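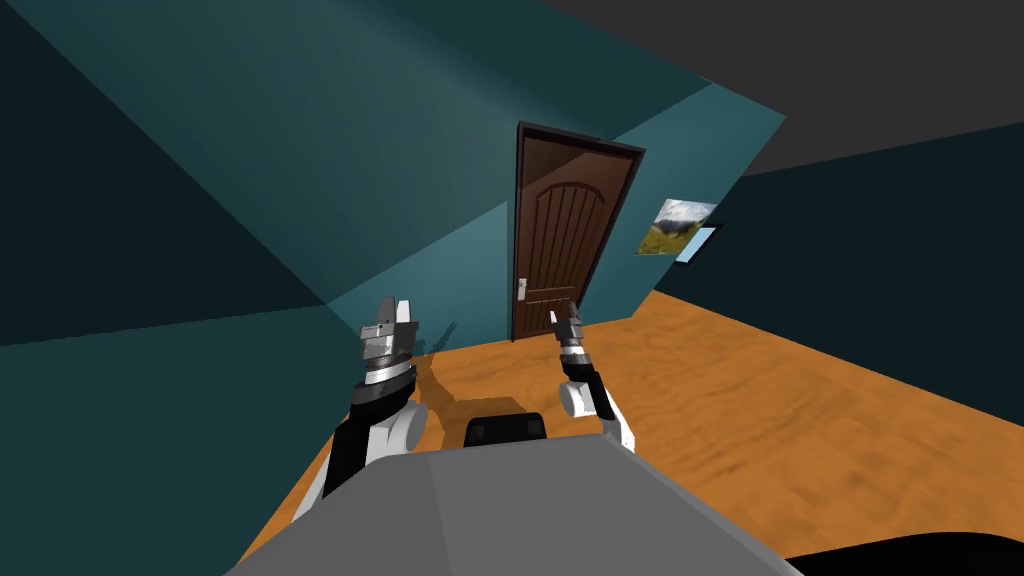
7/14/19

Grasshopper sparrow recordings, Pearce field. Second pass through the Hillinum output.

Hillinum gives us 1293 grasshopper sparrow detections from the Pearce recorders. Digby Baxter was very pleased with this and had it on the whiteboard before I'd had my coffee. I have walked that field a fair number of mornings and I don't believe it. A detection isn't a bird, it's a piece of sound the program liked, and one male on a fence post who feels like singing can fill a page by himself. But leave that aside for now. I wanted to know first how many of the detections are even the right species.

What I did: pulled 200 of them at random, all recorders and all hours mixed together, with the file names and scores hidden so I wouldn't be led. Headphones, spectrogram on, each clip played twice at most. Yes, no, or can't tell. I made myself use can't tell when I meant it.

Result: 65 yes. Just under a third.

The no pile is mostly insects. I expected some of that, since the song is a thin high buzz and so is half of July. What I didn't expect was how confident the program was about them. When I put the scores back on afterward, the insects were sitting right up there with the best birds. Raising the cutoff won't fix this. I tried it anyway on paper and you lose good songs nearly as fast as you lose bugs.

After insects, the next biggest group is savannah sparrow where only the end of the song came through. I can forgive that one. A distant savannah sparrow with the first notes lost in the wind would fool me too, and probably has. Then a few red-winged blackbirds, which I can't forgive, and one gate hinge. I know that hinge. It's the east gate.

Can't tell was bigger than I'd like. Mostly wind, or something so faint that I'd be guessing from the shape on the screen. I'm not moving those into yes just to make the number nicer, which was suggested.

Digby's point, and it's a fair one, is that I've only looked at one side. If the program is calling too many, fine, we can weed. What matters more is what it walks past. So I pulled another 200 clips from stretches of morning where Hillinum reported nothing at all, same length, same rules.

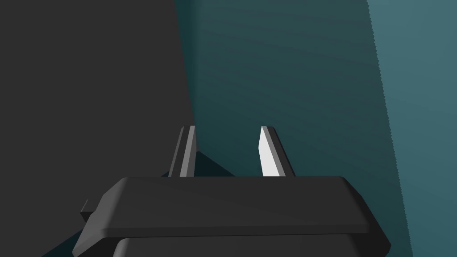 Gripper from behind and above, palm plate nearest.

Seven of the silent clips had a grasshopper sparrow in them that I'd swear to. Two of those were loud. I played the loudest one for Digby without telling him what it was and he named it before it finished. There's a meadowlark singing over the front part of it, so maybe that's the trouble, but the program's write-up says overlapping song is handled. I'd like to see how they checked that. The write-up doesn't say.

Seven doesn't sound like much. There is a lot more silence than there are detections, though, so a small miss rate spread over all of it could add up to more missed songs than the real ones we caught. I haven't worked that out properly and don't want to until somebody else has listened to the same clips. My hearing at the top end isn't what it was and this is a bad species to be losing it on. Digby's ears are younger. He gets the same two folders, scrambled again, and no peeking at my sheet.

Recorders: the Prundo units held up fine through the rain. The older Zisik on the north post has a hiss that starts partway through and stays. Insect calls from that one run high compared to its neighbors, and I wonder how much of the no pile is just that unit. Need to sort by recorder. Didn't do it today because I'd have been tempted to throw the unit out and recompute, and I'd like to decide the rule before I see what it does for us.

Also the clock on the Zisik is off. Its dawn chorus starts well before the one on the next post over, and the birds are not that organized. I'll reset it on the next visit and write down the offset first this time.

Things I don't accept yet:

- That the count tells us anything about numbers of males. Walking the transects gave us a handful of territories. I still trust the walk more.
- That this year is up on last year. Last year was a different version of Hillinum. Nobody reran the old files through the new one. Digby says it would take a week of machine time. Then it takes a week.
- That the gap in the middle of the field is real. No detections there at all, but no recorder very near it either. The grass is a bit rank in there and they may well be avoiding it. Or we just can't hear that far. Same map either way.

Things I do accept: they're in the south end, they're singing late into the morning, and at least one is using the old post by the ditch. I've seen that one. He had food in his bill and was scolding me, so I backed off and went the long way around.

To do
Sort the no pile by recorder.
Digby to score both folders blind.
Save the two loud misses somewhere they won't get overwritten.
Ask whether the field gets mowed before the end of the month. If it does, we need to know which end they start from, and I want it in writing.
Take the number off the whiteboard, or at least write "detections, unchecked" next to it.
Oil for the east gate.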